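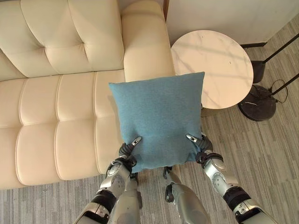
Canapé capitonné et coussins : vos questions, nos réponses

Vous êtes de plus en plus nombreux à nous écrire au sujet des canapés capitonnés clairs, et franchement ça nous fait très plaisir ! Chez Plomik, on restaure et on remet en beauté des sièges en cuir depuis 6 ans, et le capiton reste notre grand amour. Georges Nasrallah, qui tient l'atelier, a relu toutes les réponses et ajouté son grain de sel un peu partout.

Quelle couleur de coussin poser sur un cuir crème ou ivoire ?

Le bleu canard, le bleu sarcelle, tout ce qui tire entre le bleu et le vert ! Sur un cuir pâle, ces teintes un peu sourdes ressortent tout de suite et gardent de la douceur. Le terracotta marche très bien aussi, de même que le vert olive. Le blanc pur est plus délicat : à côté d'un ivoire, il fait paraître le cuir jaune. Si vous hésitez, posez un simple pull de la couleur envisagée sur l'assise et vivez avec pendant deux jours. C'est bête, mais on choisit beaucoup mieux comme ça.

Uni ou à motifs ?

Le capiton est déjà un motif à lui tout seul, avec ses carrés rebondis et ses petits creux boutonnés. Un coussin uni lui laisse toute la place. Cela dit, une large rayure peut être superbe. Évitez surtout les petits carreaux, qui se battent avec les coutures.

Combien de coussins faut-il ?

Autant que vous pouvez en garder sur le canapé quand quelqu'un s'assoit ! Sur un deux-places, un seul beau coussin contre l'accoudoir suffit souvent. Sur un grand canapé, nous en mettons trois, deux d'un côté et un de l'autre. La symétrie parfaite donne vite un air de salle d'attente (Georges n'est pas d'accord, il aligne tout).

Mes coussins glissent sans arrêt sur le cuir. Que faire ?

Grand classique ! Le cuir lisse n'accroche pas, et une housse en satin encore moins. Prenez une matière qui a du grain : feutrine, laine bouillie, tissage un peu épais. Calez ensuite le coussin dans l'angle entre le dossier et l'accoudoir, en le poussant bien au fond. Un garnissage plus lourd aide aussi énormément.

Comment reconnaître une housse qui va durer ?

Avec les doigts, toujours. Appuyez franchement sur le tissu : le tissage doit s'enfoncer avec le garnissage sans que les fils s'écartent. Regardez-le ensuite de très près, à contre-jour si possible. 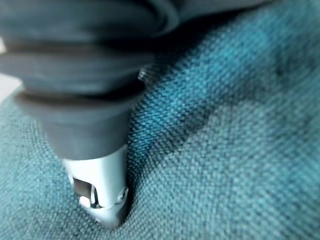

Passez aussi l'ongle le long d'une couture, doucement, et tirez un peu de chaque côté. Si vous voyez le jour au travers, passez votre chemin. Pour ceux qui aiment les chiffres, le test Martindale mesure la résistance au frottement, et le résultat figure souvent sur la fiche du tissu. Pour un coussin décoratif, pas besoin de viser des sommets, la qualité de la couture compte davantage.

Comment redonner du gonflant à un coussin fatigué ?

Prenez-le par les deux coins du bas, secouez-le, retournez-le et recommencez. Tapotez ensuite les côtés vers le centre. Pour les plumes, dix minutes au grand air font merveille. Pour la mousse en flocons, il faut ouvrir la housse et défaire les paquets à la main : c'est long, un peu salissant, et curieusement très agréable.

Et le dépoussiérage du capiton ?

Un pinceau souple, une fois par semaine. Nous adorons le modèle rond de chez Pestton, dont les poils descendent jusqu'au fond des creux. Commencez en haut du dossier et descendez vers l'assise, puis aspirez les miettes avec l'embout brosse. Terminez par un chiffon de coton à peine humide, bien essoré. Pas de lingettes ménagères, pas de vinaigre, pas de lait démaquillant (oui, on sait, votre grand-mère…).

Un coussin coloré peut-il tacher un cuir clair ?

Oui, cela arrive, surtout avec les teintes foncées et les housses neuves. Frottez un mouchoir blanc légèrement humide sur un coin du tissu : s'il se colore, lavez la housse selon son étiquette et refaites l'essai avant de la laisser sur le canapé.

Faites-vous des housses sur mesure ?

Oui ! Nous travaillons avec les tissus Qudah et Sterach, et l'atelier garde 100 échantillons que vous pouvez emporter chez vous. L'atelier est fermé le dimanche, mais la boîte de retour des échantillons reste accessible dans l'entrée.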